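Place setting, plate and cloth – gallery

Reading time: 3 minutes
Print | E-mail

Text: Tymofii Hladun
17 March 2021

The gallery covers one place setting for the Pinoslow table guide: plate, fork, spoon and printed cloth on a plain white top. The guide lists 78 settings in all, from a single bowl to a full dinner cover. The one shown is number 11, an informal setting for one person with a plastic plate.

The rules for number 11 are short. The plate goes down first and fixes the position of everything else. Cutlery is placed parallel, handles towards the diner. In most British homes the fork goes to the left of the plate, but the guide also allows both pieces on the right, fork nearest the plate, for meals served from one side. The gap between the two pieces should be narrow and even along its whole length.

The cloth is the least regulated item. It may be laid flat or folded, and it may sit behind the plate or to one side. Printed cloths are harder to fold squarely than plain ones – the eye follows the drawing and misses the hem. Ventura, who edits the fabric section, recommends lining up two corners and leaving the print to fall where it will. Cotton cloths of this kind should be pressed at the hem before first use, as the stitching tends to pull in after the wash and the corners stop matching.

Plastic plates have one practical point against them. They are light and slide on a smooth top, so the setting should be checked again once the cutlery is down. A plate with a raised ring around the base is easier to centre by eye than a flat one.
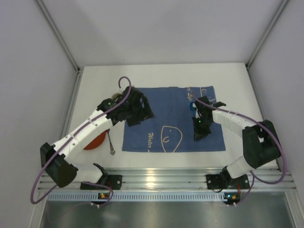

The cloth near the middle of the table, line drawings and lettering on show. The round plate is to the left.

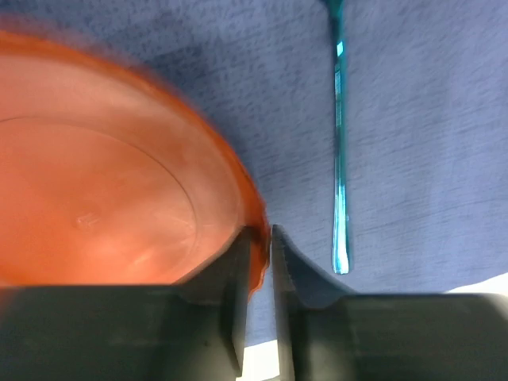 The orange-red plate from above. A raised ring divides the flat base from the sloping wall, and there is a small moulded mark inside it.

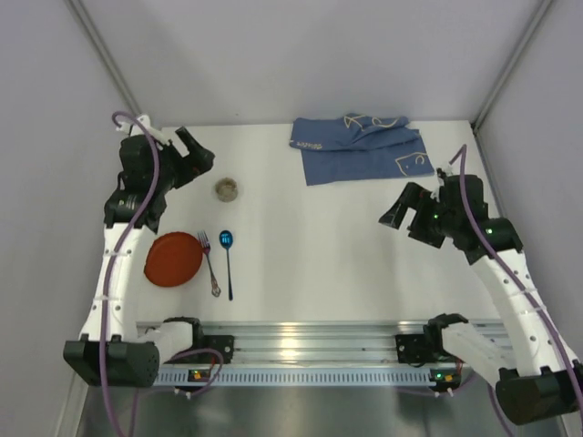
Plate, fork and blue spoon, with the folded cloth further back.

Tsutomu Oshima writes that he would still put the fork on the left, even with a plastic plate, and that children who learn it the other way have to be taught twice. He also finds that a folded cloth takes up less room than the guide allows for, and would like the minimum table depth of 45 cm looked at again before the August edition.

Shares: 900 | Comments: 11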